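To: skorkavel-dev
Subject: Re: [skorkavel-dev] Tracker drop-outs and the proposed smoothing filter

On Sunday, Eifion Bowen wrote:

> The smoothing branch is ready for people to try. It takes the raw gripper
> poses from the marker tracker, fills any gap of up to 20 missed samples,
> and hands the planner one clean path. With the filter on, the Tririer replay
> goes from 2 failed grasps to none, and the curves look much nicer in the
> viewer. I would like to merge before the March tag and make it the default.
> Old recordings can be run through it again with the convert script, nothing
> else needs to change. Any objections?

Yes, a few. I read the branch twice and ran it against our own recordings before writing, so please take this as coming from somebody who has used it.

My main trouble is with the word "clean". When both markers are hidden or the tracker loses its lock, we don't know where the gripper was. The filter draws a curve between the last good pose and the next good one, and after that the planner can't tell the drawn part from the measured part. The pose message has no field for it. You had a valid flag in the first version and it is gone in this one. I looked for the discussion and couldn't find any.

For slow moves through open space I don't mind. A person carrying something from one side of a table to the other follows a pretty dull path, and a curve is a fair guess. But that isn't where we lose samples. I went through session 81 by hand and most of the gaps fall in the moments when the two grippers come close together, with one blocking the view of the other. Those are handovers and regrasps, the parts we care about most, and also the parts where a wrist can turn a long way and come back inside a short gap. A spline straight across that gives you a hand that never turned.

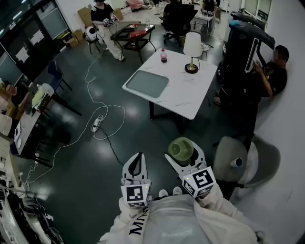

The second thing is the evidence. Two failed grasps going to zero on a single replay doesn't tell me much. Replay on Tririer uses the same recorded poses every time, so what we learn is that this filter suits that recording. Was it tuned on it? The window length and the rejection threshold in the config both look like numbers somebody arrived at by trying. If so, fine, everybody does it, but then I'd want to see a recording the filter has never met. Somebody at Urquijo must have a few with worse lighting than yours.

I also wouldn't put much weight on the curves looking nicer. Of course they do, it's a smoothing filter. I have been on this list long enough to remember the velocity limiter, which also made lovely plots, and which we spent most of a spring taking back out after it turned out to be shaving the ends off every fast reach. The plots were the reason it went in.

Third, and this is smaller: the finger opening is now smoothed along with the pose. I don't think that can be intended. Closing on a thin plastic cup and closing on something solid have different shapes in the opening signal, and the sharp corner at contact is what the segmenter in Fasgate looks for. With your branch on, it moved the contact point late on most of the recordings I tried, and on a couple it found no contact at all. If it was intended, can you say what it is for?

What I'd be happy to see merged:

- the gap filling, off by default, with the valid flag back in the message and set to false for every filled sample
- the finger opening left alone
- the convert script writing to a new file. At present it overwrites the input, and I only noticed because I had a copy
- a plain table of gap lengths per recording, before any filtering. It could go in the nightly job, I can write that part

With the flag in place the planner can choose. It may be quite right to accept a filled pose in the middle of a transfer and refuse one near contact, but that decision belongs in the planner, where somebody can see it and change it. Hidden in the tracker output it will be forgotten by summer.

I should add that I'm not against the whole idea. The outlier rejection is good work and I would take that part today as a separate patch. It caught the pose flips we get when a marker is seen nearly edge-on — the ones I had blamed on calibration — and it did so without touching the samples on either side.

But please hold off on the default. If the tag has to go out in March without this, I can't see who would be hurt by that.

The logs from my runs are in the usual place, under smoothing-test. The config is in there too, in case I have set something wrong. I left the threshold as it came.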